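Flurnetti abre un servicio para planificar la compra de brazos robóticos

PODURA, 18 de septiembre de 2019. Flurnetti ofrece desde hoy Jastier, un servicio de simulación para talleres y centros de formación que preparan el presupuesto de su primera célula robotizada. La licencia anual cuesta 1599 euros; los centros públicos pagan 990. 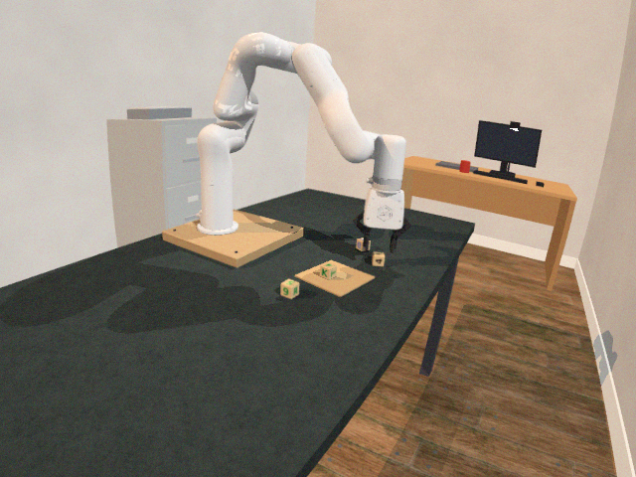 Célula simulada con brazo, pinza de dos dedos y cubos de letras.

El cliente indica las medidas de su mesa y las piezas que quiere manipular, y recibe un informe en 3 semanas con el equipo recomendado.

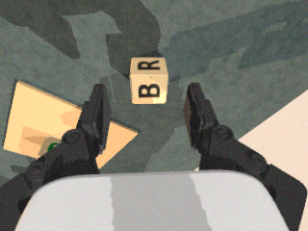
Pinza abierta ante un cubo con las letras R y B.

«Muchos pedidos se hacen con el catálogo delante y sin plano de la sala», señala Doina Ionescu, directora comercial. En la fase de prueba, que comenzó en abril, se prepararon 92 informes. 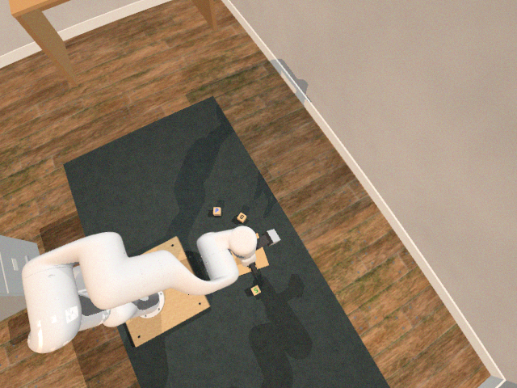
El informe desglosa brazo, pinza, montaje y mantenimiento, con una partida aparte para la formación del personal.
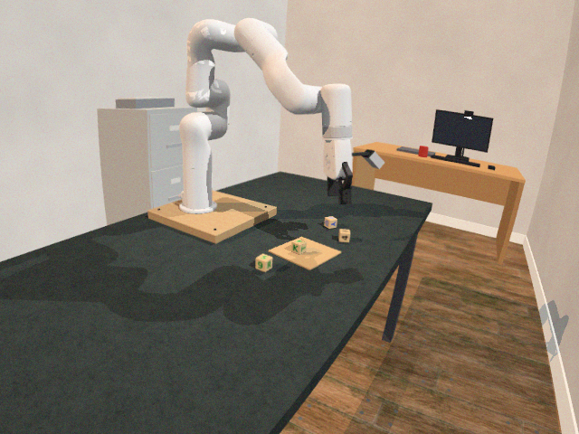 La partida de montaje es la que más se olvida, según Gorazd Petkov, responsable técnico. Incluye la base de fijación, como el tablero grueso de madera atornillado bajo el brazo en la célula de muestra, y el espacio para el puesto del operador.

Contacto de prensa: Selma Krasniqi, Flurnetti.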